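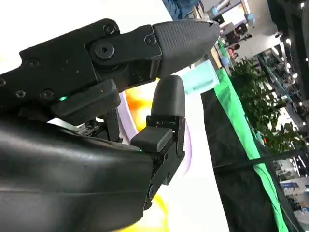
A pale lavender piece on the white table in Fovdale.

Last updated: 4:15 p.m.

The tableware maker Pluteo will bring back its pastel series Prekura after a break of seven years. The first 246 sets go on sale in its Fovdale shop this month, and the company plans to make 2,000 of them before summer.

A set has one plate and one mug. The plate is round and shallow, lavender in color, with a raised rim. The mug is light teal and has a loop handle. Buyers may also take the two pieces separately, but at a higher price. 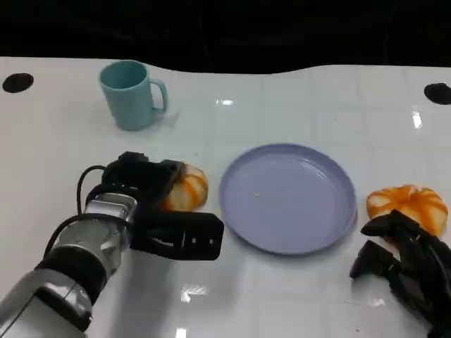
Ekaette Abubakar, who drew the new series, said she wanted colors that stay quiet next to food. For this reason the plate was tried with strong orange on it and beside it – the ribbed orange and cream pieces on the table have the same shades as the autumn menu cards of the Adebisi tea room.

"On the white table the lavender looked almost gray in the morning," she said. "With the orange near to it, we could see the color again."

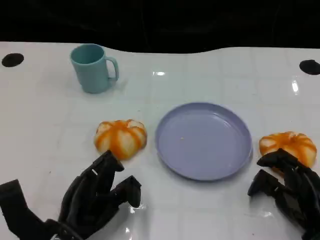
Tea room orders first

The Adebisi tea room has ordered 128 sets and will get them before other customers. Its manager, Musa Ugwu, said the old plates were too deep for buns and small cakes. He asked for a low rim that a person can still hold well when the plate is full.

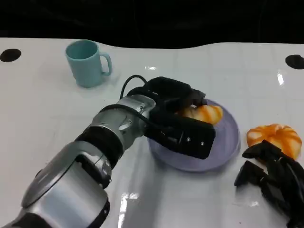
FOVDALE, February – Pluteo confirmed in the afternoon that the teal mug will be sold in one size only. A larger one was discussed but it did not fit the tea room's shelves. Orders can be made in the shop until the end of the month.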